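Sulero > About us > What we do

About Sulero: can it do the dishes yet?
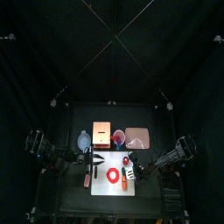
Sulero tests whether machines can do the small jobs people do without thinking, and publishes the answer, which so far is mostly "sort of". We're based in Brindell, in a unit between a tile showroom and a place that re-covers bar stools. Manufacturers send us claims about tidying, wiping, sorting and fetching, and we set up a bench and try them. The kit is humble. A slotted spatula, a pink sponge, a light blue bowl and a toy carrot will find the gaps in a robot's education faster than any written specification, and the two arms on a bench like this one have to sort out between them who reaches for what. The carrot has ended more promising demonstrations than we care to list.

How we got here

Sulero started in a garage with one second-hand arm and a dishwasher we weren't allowed to damage. The plan was to spend a winter teaching the arm to unload the cutlery basket. By September it could move a fork, provided the fork was in a good mood. We wrote up the results, mostly as an apology to the household, and a kitchenware distributor rang to ask if we'd look at a machine they were thinking of buying. We talked them out of it and they paid us anyway. That remains the business model.

What we test

Our household list runs to 288 chores, from hanging a tea towel to getting the last of the rice out of a saucepan. Each one is tried again with the objects moved, because a robot that can pick up a cup in one spot has learned a spot. The shop-floor list is shorter and duller: bagging parts, turning cartons label-out, wiping down a counter between customers. Machines do better there. Nobody leaves a sock on a packing line.

Our longest job to date was for Wouters, who make shelving and wanted to know if a pair of arms could sort returned fittings at the end of a shift. We ran 4,000 picks. The arms were slower than the afternoon crew and far more polite, and Wouters bought one pair for the night shift, when there was no crew to compare them with.

Lonano

Lonano is our scoring scheme, and it has 3 grades: Does It, Does It If You Watch, and Leave It To Us. A full report costs $890 and comes with all the footage, including the bits the manufacturer would like trimmed. Most household chores sit in the middle grade. Folding a fitted sheet is in the bottom one, along with most of our staff.

Working with us

We don't sell robots, take commission on them or have a favourite colour of gripper. If you've got a machine and a claim, send both. If you've only got the claim, we've heard it. Visitors are welcome after 2 pm, once the morning runs are finished and the floor has been swept, by a person, with a broom.

Comments

tilly_m: Had a robot vac for years and it still eats the same phone charger. What grade is that?

Sulero: Does It If You Watch. Sorry about the charger.

backshed: Any plans to test pegging out washing? Would pay real money. Wind included.

gravelroad: We read the Wouters report before ordering for our warehouse. Useful, though the bit on mixed screws could've been longer.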